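Speaker notes – "The drawer of good intentions: keeping clothes longer"
Londside Library talks, Estrella Galindo

Opening

Good evening everyone, and thank you for coming out. Wait for the chairs to stop scraping. Say hello to the people along the back wall and tell them there are seats down the front, and that I won't ask them any questions.

Start with my mother's sewing tin. It was a shortbread tin, of course, and every child in the family opened it at least once hoping for shortbread. Inside were buttons, a stub of tailor's chalk, a card of grey darning wool and a pair of scissors that we were not, under any circumstances, to use on paper. I have the tin with me tonight – hold it up, give it a rattle – and I still use the scissors.

Mum didn't think of herself as thrifty or green or any of the words we'd use now. She just couldn't see why you'd stop wearing a shirt when there was nothing wrong with it but a missing button. That's the mood I'd like us to be in for the next little while.

What wears out first

Ask for a show of hands: who has something at home waiting to be mended? Keep your own hand up. Mine has been waiting since we lived in Herley, and I'm ashamed to say it's a pillowcase.

In my experience the cloth is seldom the first thing to go. Collars fray, underarms give way, elbows thin, pockets get a hole from keys. With T-shirts it's often the hem, where one thread lets go and then you pull it, even though you know perfectly well you shouldn't. (Pause here, someone always laughs.) 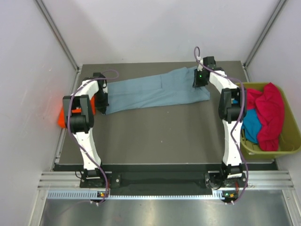 So the habit I'd love you to take home is a very small one. When the washing comes off the line, have a look at it before it goes in the cupboard. Run your thumb along the seams. If you find a loose thread, put that piece on the back of a chair where it'll annoy you. A loose stitch is a job of 10 minutes, and that includes finding your glasses. Leave it until it's a proper hole and you'll be looking for a patch.

Tell the Rerstead story, but keep it short this time. I was staying with my cousin in February, it was terribly hot, and we sat on her verandah with a whole basket of the kids' school clothes and a jug of cordial. We got through 22 pieces before tea. Most of it was buttons and hems. Her youngest sewed a button on by himself and put it on the wrong side, and he wore it that way to school quite proudly.

Washing gently

Cooler water, fewer spins, inside out for anything with a print. I know you've heard it before! Dark colours dry in the shade if you can manage it. Hang knits flat over two lines so the weight of the water doesn't drag the shoulders down.

Mention that I used to wash everything after one wearing and now I don't. Jumpers get an airing on the line and go back in the drawer. My husband took some persuading.
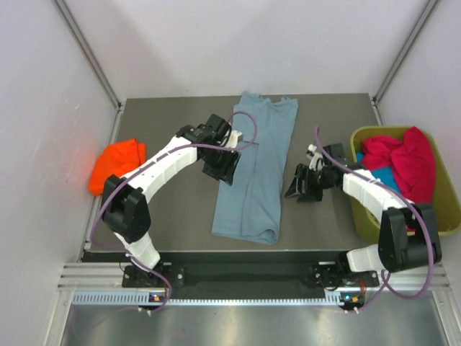

The other thing is what we do once it's dry. I was a great one for stuffing, I'm afraid. I had a chest of drawers you had to lean on to shut, and I only ever wore the top layer. If you can see everything you own, you wear it more evenly, and nothing has to do all the work. Stand things up on their edges, or stack them in short piles. I'm not fussy about method. Heavy jumpers shouldn't go on hangers, though – they grow.

Show the darning

Sip of water. Bring out the brown sock and the mushroom. Go slowly, because the people at the sides can't see, and pass the finished sock around afterwards. Points to say while stitching:

– Use wool a touch thinner than the sock itself.
– Start well outside the hole, in good strong fabric.
– Leave a tiny loop at each turn, as the wool will shrink a bit in the wash.
– Don't pull tight. A tight darn puckers and you'll feel it in your shoe all day.

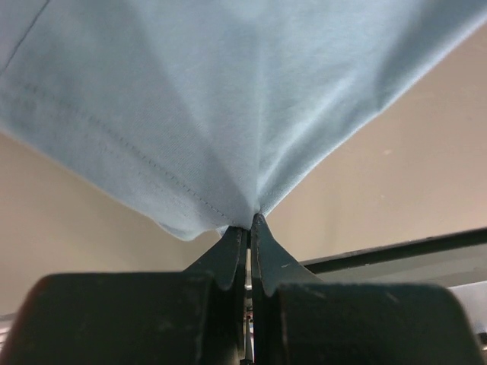 When to let go

Some things are finished, and that's all right. Old cotton makes lovely cleaning rags. Cut the buttons off first and save them in a tin of your own. If something is still sound but you don't love it, pass it on clean and mended to someone who will.

Read the short bit from Mrs Becerra's letter, the part about her late husband's gardening shirt, which had almost 12 patches by the end and was still his favourite. Take your time with it. I got a bit wobbly at the last talk and it didn't matter.

Questions, then tea

There'll be one about moths. Cedar helps a little, regular airing helps more, and a bag in the freezer is worth doing if you've found holes. There'll be one about fabric glue as well, and I'll say I've never got on with it but my sister swears by it.

Remind everyone that the mending table runs until 8 and there are spare needles in the blue saucer. Please bring the darning mushroom back to me before you go, as it was my grandmother's.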